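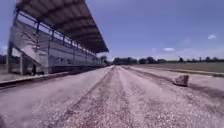 Maintained by Stavros Galanis and Begoñe Calvo
Last updated 4 August 2025

Hurkow Birdsong Notes

Welcome! Hurkow is a set of 250 dawn recordings from the Gollton valley, each with a plain text file of who sings when. We made it for anyone who wants to learn birds by ear, and we love hearing from people who use it.
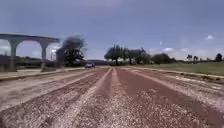
Wrens come first in most files, and wow, they are loud for their size. Every note gives the minute the song starts, the species and how sure we are. We also log the ground underfoot, so a surface like the bands of reddish earth and pale gravel gets the code RG — handy when you're sorting out footsteps from finches.
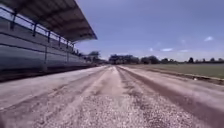

Can I use the recordings in a class?
Please do! Credit Hurkow and tell us which bird won the most fans.

Files are WAV, 14 minutes each, with names that start with the site code. Panagiotis Mavromatis checked every blackbird against a second listener, and the notes

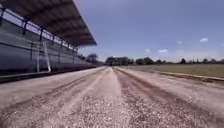
keep both opinions where the two disagreed. Song thrushes were the hardest (so much mimicry!). Known gaps: no owls, and only 30 files from July. Send fixes to Begoñe with the file name and the minute.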